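Friday, Bellex wash trial, run 4

Started 9:15. Same detergent as run 3, dose cut to 21 mL. Wakana thinks we were overdosing and that the leftover film was throwing off the weights. Drum load 1,009 g dry, all from the April batch.

Cycle ran 37 minutes with no error codes. Drain was slow again at the second rinse – Severin cleared the filter on Tralivbridge last time and got lint plus a shirt button, so I'll check ours before run 5.

Rinse water conductivity settled at 143 after the third rinse, against a much higher reading in run 3. Repeated it with the other probe and got the same number. Good enough for me, but Hannelore will want the calibration slip, so it's taped inside the back cover.

Shrinkage still to do. The ink marks on the plain pieces have faded and I had to guess at two of them. Switch to stitched marks next time. Left those two out of the table.

Stripes

Gray and white striped cloth, folded on the gray table. Ask Helmi whether she wants the stripes scored as one color or two. 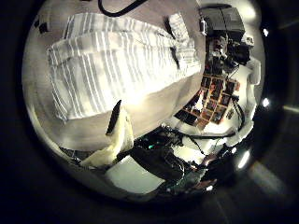
To do before run 5

Clean drain filter.
Stitch new marks, 4 per piece.
Order more pH strips (Gebhard has the account login).
Same dose again – change nothing else.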